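Gikelar project: frequently asked questions

Last updated March 2022

What is Gikelar?
Gikelar is a method for training a robot arm to pick coloured blocks out of clutter. The policy learns only in simulation, from a camera placed near the gripper. The work is done at Arnwood by Senthil Marar and Thenmozhi Devadiga.

Why do you use a camera so near to the blocks?
A camera above the table sees all the blocks, but the arm itself often hides the one we want. With a near camera the policy must learn from partial views, and we wanted to study exactly this difficulty.

How much data did you use?
The training set has 2,626 simulated episodes. We first tried with 2,000 and the results were less stable between random seeds. Of the full set, 2,223 episodes end with a correct grasp. The others are kept, and they are used for training the part of the network that predicts failure.

Is the failure prediction really needed?
For simple layouts, no. When the blocks touch each other it helps, as the arm can stop before closing and try another angle. We allow up to seven attempts, and after this the episode is counted as failed.

How is this different from the Subramaniam baseline?
The baseline takes one view and plans the whole grasp from it. Our policy takes a new view at every step. It is slower, and we report the time for both methods in the paper.

What do the rendered views look like?
Colours are strong and plain, and the surface behind the blocks has a fine grain with faint creases. Blocks are often only partly inside the view. We do not remove such views from the data.

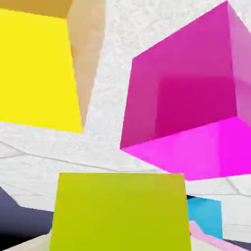

A simulated close view with yellow, magenta, yellow-green and cyan blocks on a white textured background.

Does the method depend on the colours?
Partly. If we change the colours at test time, the success rate becomes lower. Training with random colours repairs most of this, but it needs longer training.

Have you tested on a real arm?
Not yet. We plan the first tests in July with the Purkell arm. Until then please do not read our numbers as real-world results.

Can I get the code?
The simulator settings and the training code can be requested from Thenmozhi Devadiga. Please write which version of the paper you are reading, as the file names were changed between the two versions.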